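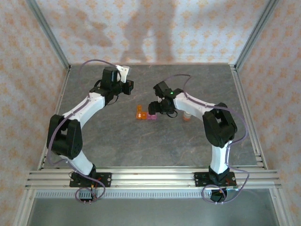
I have now read four proposals for a second two-arm cell and I trust the cheapest one least. That may be unfair to it. I've been burned before by a low number on page one and a long tail of extras on page six, and I'm the person who has to put the request in by November and then live with whatever shows up.

What I want is dull. Two small arms, a rail to bolt them to, a frame, a top, cables, spares. What I keep getting offered is a "platform." Sokach is the worst for this. Their quote has a software seat in it that renews every year, and when I asked what stops working if we don't renew, I got a brochure back. Ornska at least answered the question. Their arms keep running, you only lose the updates, and I could live with that for a long time.

Then there's the frame. Verstraete wants to sell us the enclosure already built, and it's a nice enclosure, but it is aluminum extrusion and corner brackets, and I can buy aluminum extrusion and corner brackets. Over 200 dollars of their price is a line called "site preparation." Our site is a bench. I've asked them to take it off, and they've asked for a call to discuss it, so I suppose the call is the site preparation.

The part of the budget I'd defend to anyone is the boring part:

Spare gripper fingers, 3 sets, 291 dollars
Cables, clips and connectors, 413 dollars

People cut those two lines first every time. They look like padding next to an arm. But a cell with a chewed-up cable is a shelf, and I would rather start the year with one arm fewer than with no spares in the drawer. Look at how much cable has to travel with each arm, past the elbow and down to the base. It's the first thing I check when I look at anybody's setup now, before I ask about speed or reach.

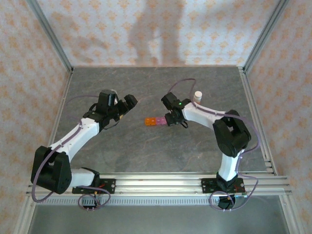

Gremen Bench Notes

The other thing I don't believe is the throughput chart. All four proposals have one, and all four show a line going up and to the right starting from the week of delivery. What the work looks like is two grippers and a couple of small blocks, an orange one and a pink one, side by side on the table. It's small work. You set things out, you run it, you set things out again. Someone's hours go into that, and there isn't a line for those hours in any quote I've been sent. I put one in myself and it came out bigger than I liked, so I checked it, and it stayed bigger than I liked.

I'm also not sold on the idea that a second cell doubles anything. If the same person has to tend both, you've bought a very expensive way to keep them walking back and forth. Maybe it's worth it anyway. I'd want to see a month with the current one fully used before I signed for another, and we haven't had that month yet.

So for now the plan is Ornska arms, our own frame, both boring lines left in, and no software seat from anyone. If the number has to come down I'll drop the second arm and order it later. I still need a straight answer on shipping, and on whether the mounting plates come drilled for our rail or for theirs. I've asked twice.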